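Why do robots have rules?
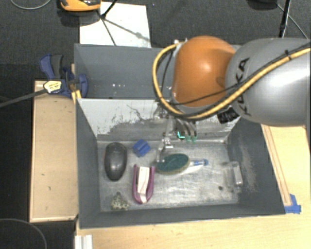 Stornness, June 8, 2020

A robot arm is a machine that can reach, turn and grab. The big ones are very strong. They don't get tired and they don't get bored, and most of them can't tell a foam block from a finger. So the people who work near them follow rules.

The arm on this page has orange and grey parts and the name KUKA on its side. A metal gripper hangs from it, over a bin with a few small things in it. The gripper is the part that does the job of a hand.

Where do the rules come from?

Some are laws. Some are called standards. A standard is a set of instructions that a lot of people have agreed on, written down so that everybody does the job the same way. There are standards for bike helmets and for the plugs on your toaster. There are standards for robots too.

Then there are house rules. Each workshop makes its own. At the Illuldale workshop the house rules fit on one page, and Orysia Bondarchuk wrote most of them. New people read the page and sign it before they go near an arm.

Rule: stay out of the reach

Every arm has a space it can get to. Stretch out your own arm and swing it in a big circle. Everything you could touch is your reach. At Illuldale a yellow line is painted on the floor 200 centimetres from the base of the arm. When the arm is switched on, people stay behind the line. It doesn't matter if the arm is standing still. A robot that isn't moving might only be waiting for its next instruction.

Rule: know where the stop button is

The emergency stop is a big red button. Anyone may press it, even a visitor, and you don't have to ask first. Kári Hjaltadóttir tests the buttons every morning. She presses each one and checks that the arm stops, then writes it in the log book. Nobody gets in trouble for pressing the button when it wasn't needed.

Rule: go slowly when people are close

Sometimes a person has to stand near the arm to teach it a new move. Then the arm is put in a slow mode. The person carries a controller with a special switch on it. Hold the switch halfway in and the arm can move. Let go and it stops. Squeeze too hard and it stops as well, because people who get a fright will often either drop what they are holding or grip it tightly.

Rule: fix things in place

If a bin slides, the gripper may come down in the wrong spot. In the picture there is a blue and black clamp gripping the corner where two bins meet. Clamps are a simple tool, and you have probably seen one in a shed or a garage.

Rule: look after the cables

Follow the thick yellow cable with your finger. It crosses the grey part of the arm, goes under the orange joint and loops back up. A cable on an arm needs enough slack to let the joint turn, but not so much that it catches on things. A small black tie holds the cabling near the right side. Cables get checked for cuts and rubbing. If one is damaged, the arm stays off until it is replaced.

Rule: turn it off and lock it

Before anyone repairs an arm, the power is switched off and a padlock goes on the switch. The person doing the repair keeps the key in their pocket. If 2 people are working, there are 2 padlocks, and the power can't come back on until both are gone.

What about picking things up?

Small objects with different shapes are hard for a robot. Look in the bin. There is a blue block, a purple-magenta thing shaped like a U, and something clear standing up at the far right. See-through things are tricky for a robot that uses a camera, as the light goes through them or bounces off in odd ways. Good practice is to start with soft or light objects and a gentle grip. Sharp things and glass are left out.

Words to know

Gripper: the part of a robot that holds things.
Joint: a place where the arm bends or turns, like your elbow.
Reach: all the space the arm can get to.
Standard: instructions that many people have agreed to follow.

Try it at home

Ask a friend to be the robot. Put a cushion on the floor and tell your robot how to pick it up, using only short instructions. Agree on a stop word before you start. When anyone says it, the robot has to freeze straight away.

Written by Raffaele Marino. Checked by Orysia Bondarchuk.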